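Robot Handling Lab, Unit 4: Comparing Grippers on Soft and Loose Items
Handout, October. Prepared by Joris Postma

Read before the lab session. Bring your notes from Unit 3.

What this unit is about

Every gripper vendor has a video. The gripper picks up an egg, then a strawberry, then a light bulb, and puts each one down as gently as a nurse. You will notice that there is always one strawberry, sitting by itself on a clean surface, with nothing touching it. Ask to see the tenth try. I have asked, more than once, and I am still waiting.

Our test task is a burger. It was chosen because the items misbehave in different ways. A bun squashes. Tomato slices slide against each other and meat slices cling. Lettuce has no fixed shape, so a grip that worked on one leaf tells you very little about the next.

Setup

The bottom bun lies on the metal tray. Buns, tomato and meat stand on edge at the sides, so the fingers can come down over them from above. Cabbage and lettuce share one clear container at the back of the tray.
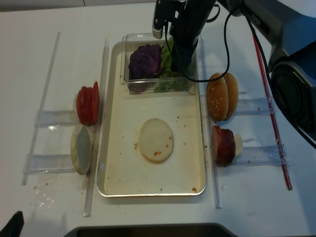

Standing the slices up makes the job a great deal easier, and you should say so in your report. A student last year wrote that the system "handles sliced food." It handled sliced food that a person had set on edge, facing the right way, at a known spot. If you move the stack and the success rate drops, the arrangement was doing part of the work. Credit it.

The three finger sets

Irkari fingers: stiff, narrow, quick to swap. Good at getting between slices, bad at knowing when to stop squeezing.
Undlow fingers: soft pads. Kind to bread. They pick up grease and then hold less well, a point the data sheet leaves out.
Khoury fingers: somewhere in between, and the most expensive. I have not yet seen what the extra money buys. You are welcome to show me.

Run each set with the same controller settings first. After that you may tune, but keep the tuned results in a separate table. Comparing a tuned gripper with an untuned one is the most common mistake in this unit, and it is also how most sales charts get made.

What to record

Do 25 tries per item for each finger set. Write down every try, including the ones you think were your fault. A pick counts only if the item leaves its place, travels, and is released over the bun. "Nearly" goes in the comments column.

For lettuce, also note how much came up. A single shred and a full clump are both "a pick" in the software log, and the log will happily report them as equal. 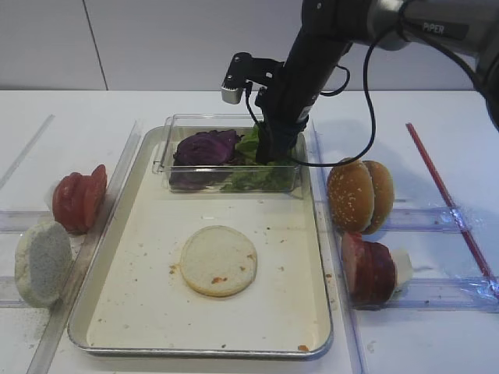
A word about cameras. The wrist view is the one everybody trusts, and it is often the worst one during the grasp itself, when the fingers and the food fill most of it. Score from the fixed view. If the two views disagree, write down both and do not choose the one you like better.

Cables: check the slack at full reach before you start. A cable that tugs on the wrist looks exactly like a bad policy in the results, and people have spent whole afternoons retraining to fix it.

Report

Limit of 4 pages, tables included. State the number of tries next to every percentage. The Bolari white paper in the course folder claims a large gain from soft fingers — find out how many tries that claim rests on, and write 2 sentences on whether you believe it.

Reset the table between finger sets and wipe the pads. The lab slot is 60 minutes.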